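Parnlow library gets its evenings back

I walked past the Parnlow branch library on Monday at half past six and the lights were on, and I'm a little embarrassed to say I stopped on the sidewalk and grinned at it. If you haven't heard, the evening hours are back! Four nights a week, open until 9, after nearly two years of the doors being locked at 5 sharp (right when most of us are still looking for our car keys).

I've lived in this end of town long enough to remember when the library was the place you went after supper. My kids did their homework at the long tables by the windows. I read most of a very bad series of sea adventures there one winter when our furnace was out. Then the hours got cut, and then they got cut again, and for a while it was hard to say when the place was open at all without calling first.

So I went in and found Brisa Alvarado, the branch manager, who was shelving large-print mysteries and didn't seem to mind being interrupted. She told me the county signed off on the money in March, enough to pay for two part-time evening people through next spring. "We asked for three," she said, "and I'll ask for three again." After next spring it's an open question. She was clear about that, and I'd rather pass it along than pretend it's all settled.

What pushed it over the line, as far as I can tell, was the letters. The county got 593 of them over the winter, which for a town our size is a lot of stamps. Brisa keeps copies of some in a binder behind the desk and let me flip through. One was from a man on the Fluvano side who works days at the feed mill and wanted somewhere quiet to study for his boiler license. One was from a girl in fifth grade who wrote, in purple pen, that her brother is loud. There was a two-page one about the heating bill that I think was really meant for somebody else, but it did mention the library at the end, so it counted.

I should say the hours aren't the only thing that changed. The upstairs reading room, which had been stacked with boxes of old tax forms for as long as I can remember, has been cleared out and painted, and it's got real desks now. You can book one for 60 minutes at a time and keep it longer if no one is waiting. The internet upstairs has been redone too. Anybody who ever tried to send in a job application from up there will know what a change that is — I once watched a single page load for the length of an entire peanut butter sandwich (eaten outside on the steps, I promise).
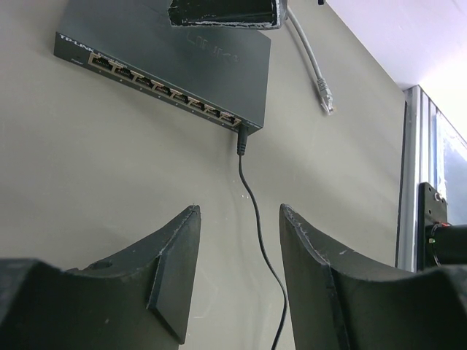
I gave it a try on my own old laptop and got my pharmacy refill, my water bill and a fairly long video about pruning pear trees all done in one sitting. I'm no expert, but I didn't swear once. There are places to plug in a cable if you'd like to, and the wireless password is on a card at the front desk. The public computers downstairs are the same ones as before. Brisa says those are next on her wish list, and she said it with a bit of a sigh.

Now for the programs, which I know some of you care about more than the desks. The Hikthorpe Readers are moving back in from the diner, where they'd been meeting in the corner booth and, I'm told, ordering a great deal of pie. They'll have the small room downstairs every other week and they're starting off with a ghost story. New people are welcome and you don't have to have finished the book. I never have.

The tax help table is done for the year, but the English conversation group is going again and could really use a few more native speakers to sit and chat. It's an hour, there's coffee, and you'll hear some wonderful stories. I sat in on the first one and ended up with a recipe for plantain soup and an invitation to a christening.

Kids' story time is still in the mornings. A few parents asked about an evening one, in pajamas, and Brisa is thinking it over. I'd like to put in a vote for that right here in print — mine would have loved it, and they'd have been half asleep by the time I got them to the car.

One thing that hasn't been fixed is the parking. The lot on Arellano Street has room for 40 cars and the gym next door fills most of it after work, so if you're coming before 7, park around the corner by the old bank and walk. It's well lit now, and the sidewalk that used to trip everybody has been patched. The bus still stops out front, but the last one heading east leaves before closing, so check the time before you get too deep into a chapter.

The book drop is open all night as it always was. Late fines are still gone, too. I asked about that twice, as I have a cookbook at home that's been mine in all but name for a good while. I took it back the next evening, and the young man at the desk scanned it in, said thanks, and asked if I wanted to check it out again.

I did.

Recent items
Fluvano bridge down to one lane through April
Pancake supper raises money for new band uniforms
Hikthorpe diner changes its Sunday hours
Lost and found: gray cat, answers to Biscuit
Arellano Street water main work pushed back
Letters: more on the leaf pickup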